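4.2 Comparison of finger pads on flat objects

We compared two sets of finger pads for the hand-held grippers, which we call Nalari and Tisero after the molds they were cast from. Both fit the same two-finger body and leave the marker cube at its base in place, so the tracking code was the same for all sessions. Each operator worked with one gripper in each hand and wore the head camera throughout.

We recorded 1,159 attempts with the Nalari pads and stopped at a matching number with the Tisero pads. Flat items made up a small share of the object list, but they gave us most of the disagreements between annotators. Figure 3 shows the starting position for the book task, with both grippers held out to the operator's front and the book lying flat on the cloth.

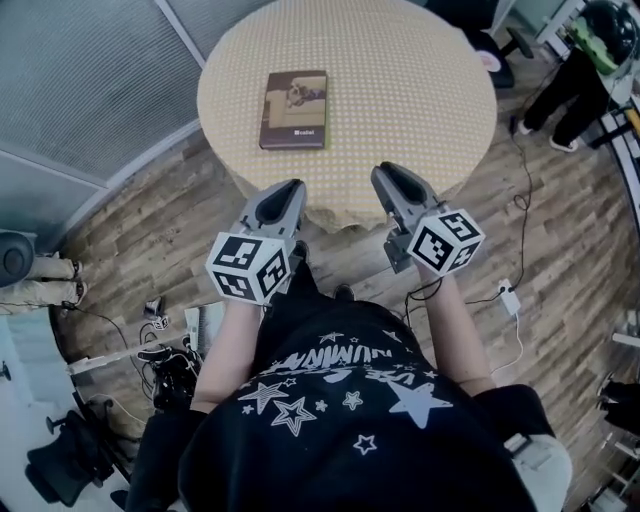 Figure 3. Book task, head camera view. A marker cube is mounted at the base of each gripper.

An attempt was counted as a success if the book left the table and stayed in the fingers for 3 seconds. Sliding the book to the table edge first was allowed. Attempts in which either cube was lost by the tracker for more than 115 frames were dropped before scoring. Veronica Bogdan and Beverley Cropper scored the remaining attempts separately, without knowing which pads had been fitted, and settled differences by watching the recording again.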